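Do goalkeepers decide more titles than strikers? (long)

3 min read

selo_end74
30 November 2018
I've spent way too many evenings on this and I love it. I took our regional league, 516 matches going back to the year 2000, and looked at which keeper had the fewest goals against each season. The champion had that keeper far more often than it had the top scorer! Bundgate won it twice with a striker who never got near the scoring list.

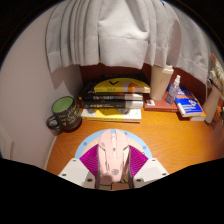 Replies

midfield_marge
Love the effort, but fewest goals against is a team number. Put Bundgate's keeper behind the Drellutville back four and he's picking the ball out of the net all afternoon. You're measuring defenders and calling it goalkeeping.

selo_end74
Fair, and I did wonder about that. So I went back to the match reports and pulled 167 penalties, where the back four can't help anybody. Same keepers near the top, mostly. Soledad Vergara's old column had a lot of this written down already, bless her.
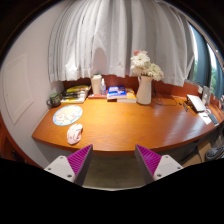

A wooden desk below a curtain.

barrientos_away
Penalties are a coin flip with a run-up. A keeper might face four in a season, and you want to rank him on that? I'm a Barrientos fan so maybe I'm bitter (we had the best shot stopper in the league and finished ninth), but I'd trust shots on target over penalties every time.

midfield_marge
Agree with barrientos. Does anybody have shots on target before the last few seasons?

selo_end74
Only in bits. The reports got much better once the league started printing them, and before that you get "several good saves" and have to guess. I've got the recent ones typed up and I'm working backward.
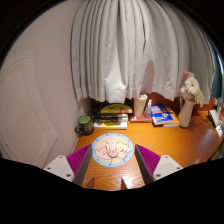 The fun part is the spring matches. From April on, the top two teams barely score, and the games get so tight that one save can be worth three points. I think that's where a great keeper pays for himself, even if his season total looks ordinary.

barrientos_away
OK, that I can get behind. Late season only, shots on target only, and I'll read every line of it.

ninefoot_crossbar
Strikers still win titles. You can't save your way past 0-0. But please post the spring numbers, I want to see where Drellutville land!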